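Robot club FAQ

Hello! I'm Maiara Amaral and I help run the student robot club at Vellarine. These are the things people ask me most before they sign up, answered as plainly as I can manage.

Do I need to know how to code?
No! Plenty of us started with none. Kwabena Gbeho runs a beginners' hour before the main session and he's very patient (I should know, I was in it).

What will I be working on?
This term it's Ferkex, our two-arm tabletop project. The job is handling fruit in and around a bowl, with both arms sharing the same bit of table. You start by learning to move one arm slowly, then you get the pair.
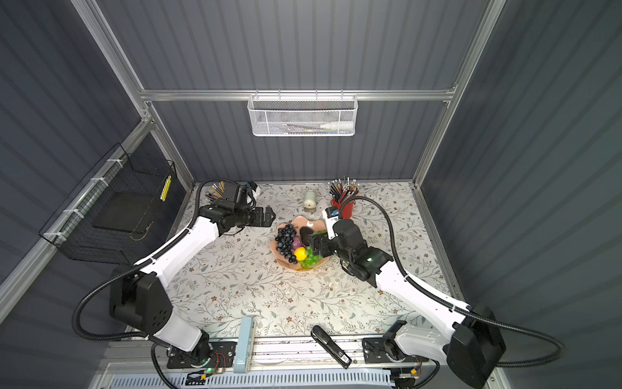
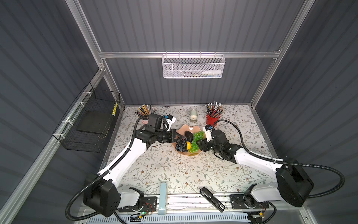
Both arms at the fruit bowl, Ferkex project.

Is the fruit real?
It's artificial, so please don't bring your own - Elikem Arthur once left a banana in his bag over the April break and we all remember it.

Why grapes? They look awful to pick up.
They are! A lemon is one tidy lump, but a bunch of grapes has bits sticking out everywhere, and you have to think about where the fingers will go. Try the lemon first.

How big is the club?
We have 53 people on the mailing list, but far fewer turn up at once. We work in teams of five, and two people from each team have a go while the others watch and take notes. Then you swap.

Can I move the things on the table?
Ask Aba Amoah first. She keeps the layout list and she will notice if the stapler has wandered off.

Is there a competition?
Yes, a small friendly one against the Ionescu club. You don't have to enter, and you can come along just to cheer.

I missed the first session. Can I still join?
Of course - drop Mawuli Kyei a line through the contact page and he'll find you a team.

Filed under: Clubs & Societies, Robotics, Joining
Contact us | © Vellarine Robot Club | Back to top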